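Lab notes, year end: the faucet numbers are in

Quick one before everybody vanishes. Akua Amissah and Nelu Costache closed out the faucet study last night and the short version is good news. Contact-first training beats the old end-to-end policy on handles it never saw in training. Full writeup goes to the Fulstead workshop in the new year, draft is on the group drive, comments to Akua please.

What they did. Split the task in 2. First network looks at the point cloud and picks where on the object to push and in which direction. Second one handles the arm motion and only gets the contact point, the push direction and the joint state. No object mesh, no handle label. Teemu Vainio had argued for this split back when we were still on drawers, so credit where due.

Training set was 190 faucet models, mixed: levers, knobs, cross handles, a few odd ones Maricica Roman cleaned up by hand (hinge axes were wrong in more of them then we'd like). Another 20 held out and never touched till the final run. Success means the handle gets past the target angle and stays there until the episode ends. Brushing past it doesn't count, we got burned on that with the drawers.

Where it helps most: thin levers. The old policy would aim for the biggest lump of geometry, i.e. the spout, and lean on it till timeout. New one goes for the handle much more often. Where it still fails: knobs flush with the body, and anything where the spout hides the handle from the sensor. Nelu has a theory about normals on the small parts, not tested yet.

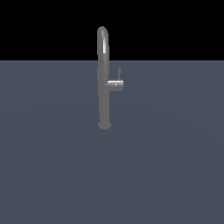
Handle-to-body ratio is what makes the held-out set hard. On a tall gooseneck nearly all the sampled points land on the column and spout, and the bit that matters gets a handful. The upright lever on the side housing is much thinner than the main column, with only a narrow gap between them, so a contact guess that drifts left ends up on the body and the push does nothing. Resampling by part size fixed a good share of these. Costs up to 2 extra hours per training run, we think worth it.

Next: Nelu Chiriac is porting the policy to the Levton arm in December if the mount shows up, otherwise after the break. Real faucets are ordered from Gudwood. Anyone with plumbing skils please say so.

Configs and checkpoints are in the usual folder, use the ones dated December 21, 2024, the earlier batch has the axis bug.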